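Category: Site Checks > Keys and Access

Key-holding check, Besnard store, June. Checked by Margaux Maillard.

Key log present: yes. Signed daily: so it claims. All of it in the same pen.
Tags match log: partly. 714 agrees. 798 is down as returned with no initials.
Spare for the Asar gate: not seen. "In the van" is not an answer I can tick.
Fire door 2: opens, but needs a shoulder. Passed last time, I can't think how.
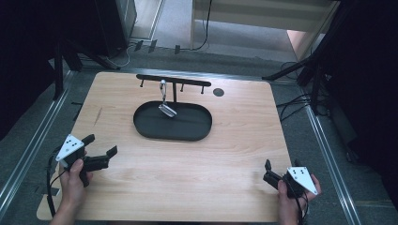
Facilities and Lock-up Team

Hooks and racks: acceptable. Tags should carry a number only, never an address.
Code changed after leavers: Florian Ferrand says yes. No record. Fail until I see one.
Padlocks greased: told so. Padlock 106 squeals.

Recheck before the Zollis delivery. Bring the log, and the van.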